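Speaker Notes
Shared Reference Shelving in Small Public Libraries
Delivered at the Lultbridge Library Services Forum, 24 August 2024

Opening

Good morning, and thank you for the invitation to address the Forum. The subject of this session is the organization of reference and local history material in branch libraries with limited floor space. The remarks draw on the reorganization carried out at the Lultbridge branch and on the later work at Jitwood, where the same method was applied to a smaller collection.

(Pause while the handout is passed along the rows. Remind the audience that the handout follows the order of the talk, except for the section on labels, which was moved after printing.)

Background to the Lultbridge collection

The Lultbridge local history collection was built up over many years by gift, transfer, and occasional purchase. At the start of the project it held 800 items, of which 277 were pamphlets too thin to carry a spine label. The remainder were bound volumes, folded maps, annual reports, school magazines, and a long run of parish newsletters with several gaps.

The material was shelved by date of receipt. Staff who had worked at the branch for a long time could find most things quickly. New staff could not. Requests from the public were often answered with a promise to call back, and the request log shows that many of those calls were made late or were not recorded.

The catalog was sound in parts. Bound volumes had full entries. Pamphlets had been entered in groups under headings such as "Transport, various," which gave the reader no means of knowing what the group contained.

Aims of the reorganization

The branch set itself a modest aim. Any member of staff, including a person in the first week of employment, should be able to place a requested item in the reader's hands during a single visit. It was agreed that no new room would be asked for and that opening hours would not be reduced while the work was under way.

The question of closed or open access took up a good deal of the early discussion. The branch decided on open access for bound volumes and newsletters. Maps and fragile items remain behind the desk. This decision is reviewed every December, when the annual condition check is made.

Sorting

Sorting was done by place first and subject second. This departs from the usual practice in larger libraries, and it deserves some explanation. Most readers who ask for local material begin with a street, a village, or a school. They seldom begin with a subject heading. A person looking into the history of a mill will ask for the name of the hamlet where the mill stood.

Each place was given a short letter code. Within the place, the items were arranged under broad subjects: buildings, schools, churches, trade, roads and railroads, clubs, and people. The "people" heading proved difficult. Family papers often concern several places at once, and the branch settled on filing them under the place of longest residence, with a cross-reference card at each of the others.

(Show the sample cross-reference card. Allow time for the back rows.)

Shelving and dividers

Pamphlets do not stand up by themselves. When a shelf is half full they slide, curl at the corners, and disappear behind larger volumes. A low rack with fixed uprights keeps each group apart and holds the material straight. The Lultbridge branch tested several forms of divider before making a choice, and the following points may assist others.

The upright should be thick enough to stay put when a full group is leaning against it. Thin metal dividers bent within weeks. Compartments should be narrow. A wide compartment invites overfilling, and an overfilled compartment is hard on covers. The color of the rack is of less importance than its surface, which should be smooth and free of any rough edge that might catch on paper.
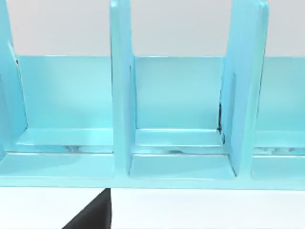 Gashi asked whether fixed uprights would not become a burden once a group outgrew its space, and said that adjustable shelving had served well enough in another branch for pamphlets and newsletters alike.

The point is a fair one and was raised during the project. Fixed compartments do require planning. At Lultbridge, each group was measured and then given room for growth of one third. Where a group has passed that limit, it has been divided by subject and a second compartment opened. This has happened twice. Adjustable shelving remains a sensible choice for bound volumes, and the branch continues to use it for those.

Labels

Labels are placed on the compartment and on a slip inside each item. No adhesive is applied to any pamphlet. The slip is acid-free, is cut to stand slightly above the cover, and carries the place code, the subject, and a running number written in pencil.

Printed labels were considered. They look neat, but a printed label discourages correction, and in the first year a great many corrections were needed. The branch will move to print when the numbering has been stable for two full years.

The catalog

Catalog entries were made in a simple records program named Flurkis, which the branch already held for its meeting room bookings. It has no special features for library work. It was chosen on grounds of cost and familiarity, and the records can be exported in a plain format should a better system become available.

Every pamphlet now has its own entry. An entry consists of title, place code, subject, date if known, number of pages, and one sentence on the contents. Staff were asked to write that sentence in ordinary words, as they would describe the item to a reader at the desk. Entries written in this manner have been found more often by searching than those prepared in the older style.

The Jitwood branch

The Jitwood collection is smaller, at 700 items, and contains few pamphlets. It does contain a large number of loose photographs, many without captions. The place code system was carried over without change. The subject headings were reduced, as there was little on trade and nothing on railroads.

Photographs without captions were set aside for a series of 3 open afternoons, at which residents were invited to help with identification. Suggestions were written on separate sheets and kept with the photograph. A suggestion was entered in the catalog only when two residents had made it independently. The branch recommends this rule to any library planning similar work. It prevents a confident guess from becoming a permanent record.

Matters still open

Newsletters continue to arrive in electronic form only, and the branch has no settled policy on whether to print them. Duplicate volumes remain in boxes at Lultbridge, pending a decision on exchange with neighboring branches. The cross-reference cards need to be checked against the catalog, and staff time for that task has been requested for the coming year.

(Invite questions. Direct requests for the place code list to the information desk, where copies are available at no charge.)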